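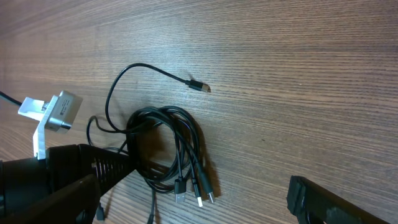

Gilleo、双腕ロボット向けケーブル整理キット「Feltach」の受付を開始

ロボット周辺機器を手がけるGilleoは2月、卓上型の双腕ロボットでケーブル類を扱うための導入キット「Feltach」の申し込み受付を始めた。対象は、機器の貸し出しや検品、返却品の仕分けを行う事業者。絡まった充電ケーブルや通信ケーブルをつかみ、ほぐし、1本ずつ分けて置く作業を、ロボットに覚えさせるところまでを一式で提供する。

キットには、グリッパーの指先に付ける交換部品、手首カメラ用の取り付け金具、動作を記録するソフトウェア、設定手順書が含まれる。ロボットアーム本体は含まれず、利用者が手持ちの機体を使うか、販売代理店のTrokusを通じて別途調達する。動作確認済みの機種は4機種で、一覧は申し込みページに掲載されている。

ケーブルのような柔らかく形の定まらない物は、箱や瓶に比べて自動化が遅れてきた。持ち上げるたびに形が変わり、重なりの下に隠れた端を見つけにくいためだ。Feltachでは、担当者が手本となる操作を繰り返し、その記録をもとに動作モデルを調整する。左右の腕で役割を分け、一方が束を押さえる間にもう一方が端を引き出す動きを基本としている。 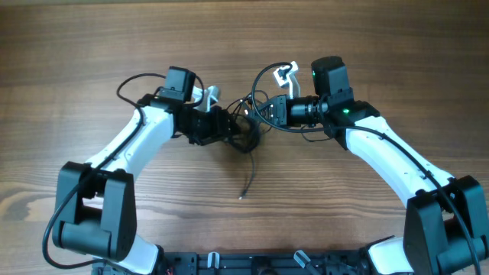

Gilleoによると、標準の導入期間は30日。最初に利用者の作業台で手本の記録を取り、同社がモデルを調整したうえで、現場での試運転に移る。期間中は遠隔での技術支援が付き、試運転後の再調整は2回まで基本料金に含まれる。3回目以降は有償となる。

扱えるのは、USBケーブルや細めの電源コードなど、指先でつまめる太さのもの。延長コードのような重いケーブルや、結束バンドで固く縛られた束は対象外としている。完全に結び目になったものは人の手に戻す運用を想定しており、一定時間ほぐせない場合は作業を止め、画面に通知を出す設定になっている。作業台の材質に指定はないが、照明の映り込みが強い天板では、導入時にカメラの露出を調整する必要がある。

受付開始に先立ち、映像機材のレンタルを行うOpokuが返却窓口の裏手で試験利用を行った。同社では、返却された撮影用モニターや充電器に付属するケーブルが袋にまとめて入れられてくることが多く、種類ごとに分ける作業が夕方に集中していた。試験ではこの仕分けの前段にあたる、ほぐして並べる工程だけをロボットに割り当てた。種類の判定と欠品の確認は従来どおり担当者が行っている。

Opokuの担当部門は、閉店後に動かしておける点を評価する一方、短いケーブルが長いケーブルの輪に入り込んだ場合の処理には時間がかかるとしている。Gilleoはこの指摘を受け、束を一度持ち上げて置き直す動作を標準の手本に加えた。

契約は90日単位で、更新時に解約できる。料金は作業台の数と支援内容によって異なり、個別見積もりとなる。初回の出荷は4月の予定。Trokusの展示室では、予約制で実機による動作の見学を受け付けている。見学の際に自社で扱うケーブルを持ち込むこともできる。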